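3.2 Clearing behaviour at shared desks

Desk surfaces were recorded at two sites, Hindora and Strebel, giving 137 records. Each was coded for the share of the top left bare and for where the remaining items had gathered. Small items such as mugs, coasters and bottles were treated as one class, as their use could not be judged from position alone. Items were seldom spread evenly. In the more common layout, the centre was kept free and belongings collected toward one side, as in Figure 2.

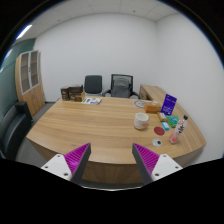

Figure 2. Wooden office desk with most items on the right side.

Side preference was then compared with the occupant's stated writing hand. The two agreed more often at Strebel, where desks were assigned, than at Hindora, where they were shared.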